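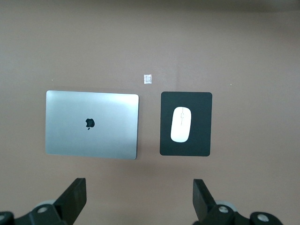
Wrist camera view of the gripper fingers at the table, with a closed laptop and a mouse on its pad.

Jirthorpe Two-Finger Gripper: Setup and Care
Posted 4/6/20 by Macarena Tapia, Product Support
Filed under: Equipment / Grippers and Wrist Units
3 min read

The Jirthorpe is a parallel two-finger gripper with a wrist camera, supplied by Vukivetti for use on tabletop arms. It is intended for desk and bench objects of mixed size. The unit ships with both fingers fitted and the camera bracket locked at the factory angle.

Mounting

Fasten the gripper to the wrist flange with the four bolts supplied. Tighten them in a cross pattern, first by hand and then with the short key. Route the camera cable along the inside of the wrist and leave enough slack for a full turn of the last joint. Power must be off while the cable is connected.

Camera check

With the gripper open, both fingers should enter the view from the bottom edge and stand at matching heights, and the table between them should be clear to see. If one finger stands higher than the other, loosen the bracket, level it, and repeat the check before running any program. Keep the table surface matte where possible. Polished lids and glossy shells reflect overhead light, and exposure should be set with such objects already in place.

Before each session, wipe the table and remove scraps of paper or tape. Small pale debris may be picked up by the object finder as a separate item.

Finger alignment

Close the gripper at low speed on the gauge card included in the box. The fingers should meet the card along their full width. Adjustment is made at the screws on the finger housings. Turn each side by the same amount and close on the card again. Do not file or bend the fingers.

Routine care

Wipe the fingers and housings with a dry cloth after 30 hours of operation. Do not use solvent on the camera window. Inspect the screws every 7 days and replace any with a worn head. The finger set should be exchanged after 3,000 closing cycles under heavy use; the cycle count is shown on the Status page of the controller.

Repair

Fingers, screws and the camera cable may be replaced by the customer. The housings are sealed and must be returned to the Beseo service center. Units received in August are subject to a longer turnaround during the annual shutdown. Include the serial number and a short written account of the fault. Service requests are handled by Živko Tomić.

Replacement finger set, part 99: supplied as a matched pair with screws and gauge card. Single fingers are not sold.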